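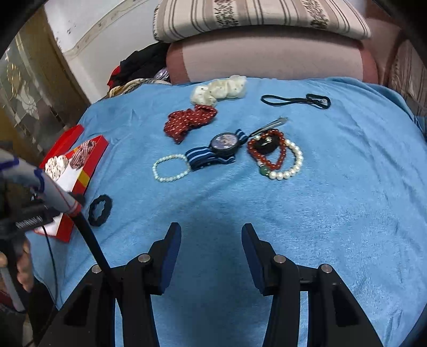 Sorting by color or by part: settle a household argument

brickmoth
My husband and I merged our collections in September and we are now in mediation. I sort by part. He sorts by color, like a man arranging a fruit bowl. We have 16 drawers and one spare room, and he has started labeling things while I'm at work. What does everyone else do?

Tirnier
Part. Always part. You can spot a red plate in a drawer of mixed plates in half a second. Try finding one black clip in a drawer of black everything and you'll be there until your knees give out.

plate_tectonics
Color, and I'll take the abuse. I build mosaics. When I need dark tan I need all the dark tan, and I don't want to open nine drawers to get it. Your husband sounds like a reasonable person.

brickmoth
He is reading over my shoulder and would like you to know he's printed that out.

Zou
It depends how much you own. Under a couple thousand pieces you don't need a system, you need a bedsheet on the floor. I kept mine in one tub for years and my back only hurt a little.

Tirnier
Zou, last month you posted asking where your other minifig torso was. For 2 weeks.

Zou
And I found it. In the tub, where it lives.

OtakarB
I did the sorting for our club's layout, so I have opinions. Basic bricks go by color, small stuff goes by part. Hinges, clips, taps and bars each get their own compartment and the colors can fight it out in there. We had 1300 hinge pieces by the end and I wouldn't wish that on anyone.
Otakar Baláž

plate_tectonics
That's the first sane compromise I've seen on this board — so expect it to be ignored.

Belodetti
Disagree with Otakar on the basic bricks. 2x4s are the easiest thing to see in any pile. Splitting them by color just eats drawers. I gave mine one big bin and got back a whole shelf, which I filled with unopened sets, but that's a different thread.

OtakarB
Fine for 2x4s. Come back when you're building a castle wall in three grays under a basement bulb.

Belodetti
Old gray and new gray in the same drawer is between you and your conscience.

brickmoth
Update: we tried Otakar's way on Tuesday night. Got through 484 pieces before we disagreed about whether a 1x2 with a clip is a plate or a clip.

Tirnier
Clip.

plate_tectonics
Plate with a clip on it. It says so in the name.

Zou
Tub.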